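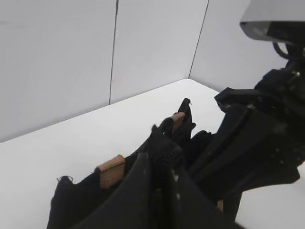 3.2 Wall panels and tabletop

The bay at Sirness is lined on its closed sides with flat white panels, set up directly behind a smooth, matte white tabletop (Figure 2). The panels are the Vanon type already used in the Gkikas bay, fixed from behind so that no screw heads show on the inner face. Each panel is 900 mm wide. They butt against one another without a cover strip, and the joint shows as a thin dark line. Two such lines appear in Figure 2. The left one lies between two panels of the back wall and the right one marks the inside corner, where the wall turns and the next panel angles away.

Cover strips were tried at Gkikas and given up. They hid the dark line but stood proud of the wall and threw a shadow along one side, wider than the joint itself and different in width from morning to afternoon. A plain butt joint gives a narrow line of constant position, which can be recorded once for each bay and left out of the later readings. Filling the joint with white sealant was also considered. Moschos, who fitted both bays, advised against it on the ground that a filled panel cannot be lifted out for cleaning.

The tabletop meets the back wall in a straight edge. No upstand or skirting was fitted. The rear corner of the table was set into the corner of the wall and checked with a square before the legs were locked, and the check was repeated every Saturday during the trial.

3.3 Evenness of the white surfaces

Although the wall and the table are both white, they do not read as one surface. The left panel is a pale grey-white and evenly lit. The panel to the right of the corner is slightly shaded compared with the others, and the tabletop is brightest near the back wall and a little greyer towards the lower left of Figure 2. We attribute the first difference to the angle of the right panel and the second to the position of the lamps, which hang closer to the wall than to the front of the bay.

Lamp output was set so that a meter laid face up at the middle of the table read 700 lux. Readings were then taken at 31 points on the table and wall with the door closed. Points closer than 40 mm to a seam or to the table edge were moved inwards, as the dark line otherwise lowered the value. Points on the angled panel were kept as a separate group and are not pooled with the back wall in the analysis.

A matte finish was chosen for the table after a short comparison with the gloss board supplied by Nosard. The gloss board was easier to wipe down, but it returned a clear reflection of the lamps, and the reading at a given point changed with the height of the meter. On the matte surface this effect was too small to separate from the ordinary scatter of the instrument. The cost is in cleaning — marks have to be rubbed out with a damp cloth, and the surface must be left to dry before it is measured again.

The bay was measured in June and was not repainted during the trial. Readings for the Gkikas bay were taken in the same way, with the points on its shorter side wall adjusted to suit.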